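Weson sim — gripper stops short on peg pick, shadow edges suspected
Opened Sep 5, 2022
Status: open, workaround in place
Reported from: Pestthorpe
Component: Moya grasp task / wrist view renderer
14 comments

Problem

Peg pick in the Moya task is failing in batches since the renderer update. Arm comes down fine, fingers line up either side of the peg, then nothing. No close command. Sits there until the episode times out at 2,000 steps. No error, no contact warning, log just says "target not confirmed" over and over.

Ran 800 episodes overnight. 112 of them timed out like this. Before the update we'd see a handful of failures on this task and those were mostly dropped pegs, different thing.

What it's NOT

Checked the fingers first. Commanded a close by hand from the console at the stuck pose and they closed on the peg, held it, lifted it. So the joints are ok, the force limits are ok.

Collision meshes — reloaded them, compared against the old export, same files. Peg pose in the state dump is right. The physics side knows exactly where the peg is. Only the vision side doesn't.

Swapped the random seed. Same failure, diffrent episodes.

What it looks like

Peg mask from the segmenter is wrong at the stuck pose. Should be one blob. It comes back in pieces, split wherever light and shadow meet on the peg. Shadow edges are blocky, stair steps all the way down, and the segmenter treats them as real edges. Confirm step wants one piece over the minimum area, doesn't get it, waits forever.

Same blockiness in the shadows on the wood. Those don't hurt as much but I did get a couple masks where a chunk of table shadow got glued onto the base.

Depth is clean. Checked it on the stuck episodes and the peg is one smooth shape. So it's color only.

Tried

- Light moved higher. Fewer timeouts, still there. Shadow moves, edges just as rough.
- Shadows off completely. Timeouts gone. Can't ship that, the policy gets worse at everything else and Lundico signed off on the task WITH shadows.
- Soft shadow flag on. No change at all?? Pretty sure the flag isn't being read. Setting it to garbage text doesn't throw anything either, so yeah.
- Rolled back the renderer only, kept everything else. Edges smooth, confirm works. So it's the update.

Diffed the config afterward. The shadow map size key got renamed, and our task file still uses the old name from February. Unknown keys get dropped without a warning and it falls back to the default, and the default is tiny. That explains the soft shadow flag too, I think, it lives in the same block. Haven't proven that part.

Workaround

Confirm step now uses the depth mask when the color mask comes back in more than one piece. Reran the stuck episodes and they go through. It's slower and I don't love it — if the peg is lying close to something the same height, depth will merge them. Don't leave this in past the fix.

Also put a timeout on "target not confirmed" so it backs off and retries from above. Should of been there from the start. On the real cell a gripper parked around a part with no close and no fault raised is a safety issue, somebody will reach in thinking it's done. Please do not copy the sim confirm logic over to hardware until that timeout is merged.

Still to do

- rename the key in the Moya task file, then full rerun with the workaround OFF
- same check on the other task files, I bet they all have the old name
- ask Weson support to make unknown keys fail loud
- regression test: render the approach pose, fail if the peg mask is in pieces
- any training data made since the update needs a flag on it, don't delete yet

If you're trying to reproduce, use the approach pose with the light in the stock position and look at the color view before you touch any settings. The peg is where to look, and the patches around the base 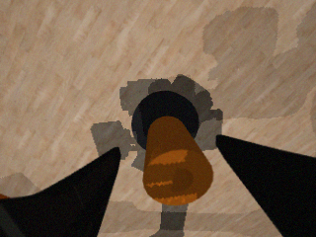
Run the segmenter at that pose with the workaround off and save the mask along with the config dump. Attach both here. I'll do the key rename on a branch first and post the rerun numbers when it's through.

2 shares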